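Ticket 3275
Status: open, waiting on customer
Subject: Recorded path drifts off sideways on cup demos
Opened by: Encarnación Rivas, Prudbridge
Assigned to: Knut Engelhardt, Tredela support

Encarnación, October 1, 2020

Hi Knut, me again, sorry! We're recording the cup-righting task with the hand-held gripper (you pick up a cup that's fallen over, stand it up, let go, done) and most of the demos come out fine. Then every so often the replayed path slides off to one side halfway through, as if my arm had gone for a wander. It hadn't, I promise. Out of 19 demos this morning, 2 did it. I'm on the Sundau recorder with the settings you gave us in February and I haven't touched the map size, it's still at 1000 points.

Things I've tried so far: restarting the recorder, wiping the lens, redoing the jaw calibration (passed first go), and moving much more slowly. Slower made it worse if anything, which I didn't expect.

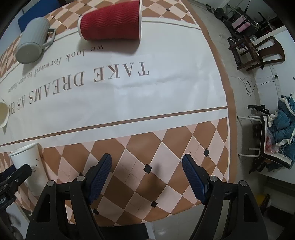 My hunch is the tracking, and I don't think the jaws come into it at all, because the opening width in the log looks spot on from start to finish. What I do wonder about is the tablecloth. It's pink, tan and white diamonds, the same shape over and over, and I can imagine the tracker matching one diamond to its neighbour and being quite happy about it. The white band with the lettering ought to give it something to hold on to, but once I go in low for the red cup I doubt it sees much of that. Could that be enough to cause a sideways jump? I'd rather not swap the cloth if I can help it, as Gulyás wants patterned tables in the set and has been quite firm with me on the subject.

Knut

Repeating patterns can do that, yes. Please keep the cloth and try one thing: before the first demo, do a slow mapping pass that takes in the floor and walls, then come down to the table. Send me the log from one bad demo as well, unzipped please.

Encarnación

Did the mapping pass, walls and all, and the next few look good, but I've only done a handful so don't close this yet! Bad log is uploading now. The connection here is dreadful, so give it an hour.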